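# Dumau two-arm table: setup and care FAQ

Maintained by Oldřich Murín. Corrections go to Kristýna Kováčik, who keeps the spare parts list. It covers the Dumau table only. The Urban cell has its own page and different fingers, so please don't mix the two.

## Starting up

**What order do I power things on?**

Controller first, then the left arm, then the right arm. Wait for the green lights on each arm before you start the next one. If you power both arms together the controller sometimes sees only one of them, and you will have to shut down and start over.

**Do I need to home the arms every morning?**

Yes. Run `home_all` with the table clear. The arms fold up and back, then settle at the rest pose. It takes 2 minutes. If an arm stops halfway and the console shows error 902, go to the section on errors.

**Who can release the brakes?**

Anyone who has done the Zener safety session. Support the arm with one hand under the forearm before you press the release. It drops faster than you expect.

## Fingers and grip

**How tight should the grip be for bags?**

Use the `soft_pack` profile and leave the force at 300. The fingers should take the top of the bag, above the contents, so they close on film and not on whatever is inside. A full bag gripped lower down tends to roll out of the fingers.

**The bag swings during the move. Is something broken?**

Usually not. A bag held by one end is a pendulum, and the default travel speed is set for rigid boxes. Lower the acceleration in the profile before you touch the speed. If the swing is still too wide, raise the travel height so that the low end of the bag passes over anything standing or lying on the table. Small glass jars are the ones to watch.
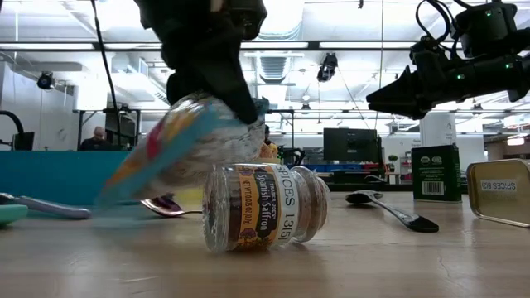 **When do I replace the finger pads?**

Check them weekly. Replace both pads on a gripper at the same time when the surface feels slick or an edge has started to lift:

1. Park the arm at the service pose and press the stop button.
2. Take out the two screws on the back of each finger.
3. Peel the old pad and clean the finger with alcohol. Let it dry fully.
4. Press the new pad on from the base toward the tip.
5. Refit the fingers and run `grip_zero` with nothing between them.

Skipping the last step is the most common reason a gripper "feels weak" after a pad change.

**Can I use the same profile for spoons?**

No. Use `flat_metal`. It brings the fingers in lower and closes them more slowly. Approach from the handle side where you can.

## Table and objects

**Why do the jars and tins have tape on them?**

The tape carries the name of the set the item belongs to, such as SPICES, and its number. Write in black capitals on white tape and keep it clear of the product label. If the tape comes off, make a new one with the same text and don't give the item a fresh number.

**What do I clean the tabletop with?**

A damp cloth, then a dry one. The top came from Grustatwood with a light finish that goes cloudy under strong cleaners. Fine scratches don't matter. A dent deep enough to catch a fingernail does, as it can tip a jar — tell Oldřich.

## Cables

**How much slack should the arm cables have?**

Enough for the arm to reach all four corners of the table without the loop pulling flat. Move the arm by hand with the brakes released and watch the bundle at each joint. Ties should be snug but still able to slide.

**How often are the connectors checked?**

Every June, and again after any collision. There are 7 connectors per arm. Push each one home and tug it lightly.

## Errors

**What does 902 mean?**

The joint didn't reach its target in time. Look for a snagged cable first, then for something wedged against the arm. Clear it, press reset and home again. If it comes back on the same joint, leave the arm off and write it in the log with the joint number.

**The two arms stopped facing each other and won't move.**

They have entered the shared zone together. Switch to manual, back the right arm out first, and then home both. Don't push them apart by hand with the brakes on.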